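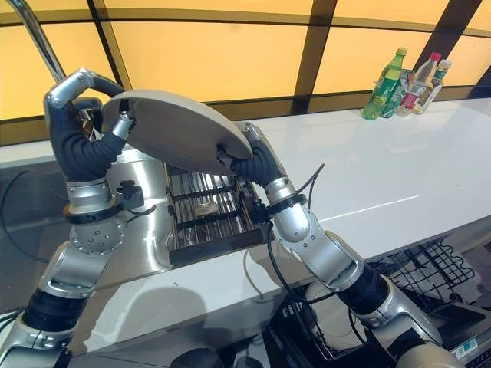 Start with the wrists, Touran Ansari told the Ronusbridge workshop one evening in May, when half the room wanted to start with fingers. Fingers are what everyone draws first. But a hand can only do its job if something behind it can point it the right way, and a two-armed machine has to solve that problem twice and then get both answers to agree.

Chapter 4
Two Arms, One Object

By now you have one arm that moves. If you followed Chapter 3 to the end, it can reach a point on the bench, close its hand, and come back to rest without complaint. That is a real achievement, and I hope you took an evening to enjoy it! In this chapter we add the second arm, and the work changes in kind.

Think about holding a big round tray over a kitchen counter. One hand takes the rim high on the left, the other takes it low on the right, and you tilt the whole thing between them. Neither hand is carrying the tray alone. Each one is pushing a little against the other, all the time, through the tray itself. Your own arms sort this out so well that you never feel it happening. Your robot will feel it, and so will its motors.

Engineers call this a closed chain. Follow it with your finger: from the body out along the left arm, across the tray, down the right arm, and home to the body again. When an arm moves freely through the air, a small error at the elbow only puts the hand a little off target. Once the chain is closed, that same error has nowhere to go. It turns into force. Set the two hands 2 mm too close together on a stiff disc and they will squeeze it hard enough to bend a light bracket or stall a joint.

There are several ways out, and we will build with two of them. The first is softness. Flexible coverings on the fingers let the grip give slightly, and that bit of give forgives a lot of poor math. The second is a leader and a follower: one arm decides where the object goes, and the other keeps hold and yields when it is pushed. Léonie Carré's first version in our shop used softness alone and did surprisingly well with pot lids. It was hopeless with anything heavy.

Before you switch on

Cables deserve more thought here than they did with one arm. A loop that hung safely clear of the left wrist may now sit right where the right elbow wants to pass. Move both arms by hand, power off, through every pose you plan to use, and watch the cables the whole way. Leave slack at the wrist — more than looks tidy — and tie it down on either side of the joint.

Pick your first object with care too. You want something wide, light, and cheap, with a rim the fingers can find. A flat disc is lovely for this, as it shows any tilt at once. Save the glassware for Chapter 7.

What you will need

Both arms, mounted and tested separately
The Omotmont controller board from Chapter 2, with the second channel enabled
A light tray or lid
A kitchen scale
An emergency stop you can reach from where you stand

Exercise 4.1

With the power off, place the tray in both hands and close the fingers yourself. Raise one wrist slowly and write down which joints on the other arm move, and in what order. Repeat 20 times, starting from a different tilt each time. Keep your notes close by, as we will use them in Section 4.2 to choose the leader.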